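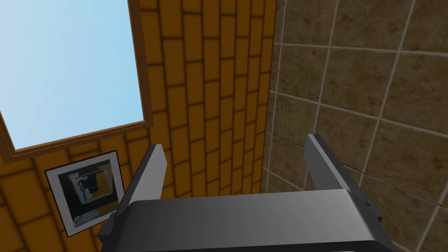 Gripper open, sim view.

Workshop notebook, November, started 7:40 pm

Subject tonight: personal savings plan. Keeping it in the same notebook as everything else so I will look at it again. Two of you asked how I was doing this, so read it if you want and write in the margin.

Where things stand. Last entry on this was in spring, when I wrote down that I wanted six months of expenses in cash before doing anything else. I am not there. I have four months and one week. The plan was fine, I just kept moving money back out of the savings account for things that were not emergencies. Tires counted, I think. The new desk did not.

Went through three months of bank statements and marked every line with a letter. F for fixed, V for things I could have skipped or done cheaper, S for saved. The letters took an hour and a half. Would go faster with a spreadsheet but I notice more on paper.

Findings, in the order I came to them:

Fixed costs are higher than I remembered. Rent went up in summer and I never changed the number in the plan, so every percentage I worked out after that was wrong. Corrected now.

Subscriptions. Found two I had forgotten, Clultero (the cloud storage, paid tier) and an app called Fawzy that I used for a week to track meals. Canceled Fawzy. Clultero I downgraded to the free level after moving the old scans onto the drive at home. The cancel page for Fawzy asked four times if I was sure. Kept the confirmation email in the money folder in case they bill again.

Groceries are steady. Lunches out are not. Lunch spending jumps in any week where I stay late here, and I also buy dinner those nights. Putting soup and crackers in my cabinet. Already did this once last year and it worked until the soup ran out.

Automatic transfer. Until now I was moving money by hand at the end of the month, whatever was left. Some months that was nothing. Changed it tonight so the bank moves $147 the morning after each paycheck. The odd figure comes from splitting the yearly amount I want across 26 paychecks and rounding to the dollar. First one goes out with the next check. If the checking balance gets too thin by the third one I will lower it, but I want to try three before touching anything.

Did the arithmetic twice: 147 x 26 = 3,822 in a year, before interest. That closes the gap to six months with a little over, if nothing big breaks.

Debt. Only the car loan left. Went back and forth on whether to throw extra at it or finish the cash cushion first. The rate on the loan is higher than what the savings account pays, so on paper the loan wins. But if the cushion is short and something happens, I end up on a credit card at a much worse rate. Decision: cushion first, then an extra $100 a month on the principal. Need to call the lender and ask how to mark a payment as principal only. Last time I sent extra they counted it as next month's payment early, and it took a phone call to undo.

Retirement account. The one here is run through Cenutel. Logged in for the first time since I signed up. Contribution is still at the default, and I am leaving part of the match on the table. The match stops at a set percent of pay and I am 2 points under it. Raised it by one now, and will raise it by one more after the next pay adjustment so I don't feel both at once. The change page was hard to find - it is under "Elections," which I took for something to do with voting. Worth checking yours. The beneficiary page was blank too. Filled it in.

Also looked at what the account is invested in. It was all in one target date fund, and the year on it was wrong for my age by a decade. Must have picked it by accident off the list. Moved to the right one. Did not go further into fund picking tonight. Expense ratio on the new one is listed in the fund sheet, printed and folded into the back cover.

Things I decided not to do:

Skosus, the round-up app somebody left a flyer for on the break room board. It takes the spare change from each purchase and invests it, and charges a flat monthly fee. For the amounts I would put in, the fee eats a good part of it in the first year. Might make sense at a bigger balance. The automatic transfer does the same job for free.

Second savings account for vacations. Maybe later. With two accounts I would only shuffle between them.

Selling the old bike. Still need it.

Open items:

- call car lender re: principal only payments
- check that the Fawzy charge really stops
- ask payroll when the contribution change takes effect, the site says "one to two pay periods"
- renters insurance renewal, get one other quote first
- update rent in the budget sheet on the laptop (paper copy is done)

Question for whoever reads this: does anyone know if the match is worked out per paycheck or over the whole year? If it is per paycheck, waiting on that last point costs me something each time and I would rather do both now. The plan booklet is not clear on it.

Next look at these numbers after the third transfer. Will tape the statement in on the facing page and mark it with the same letters.

Stopped 10:15 pm.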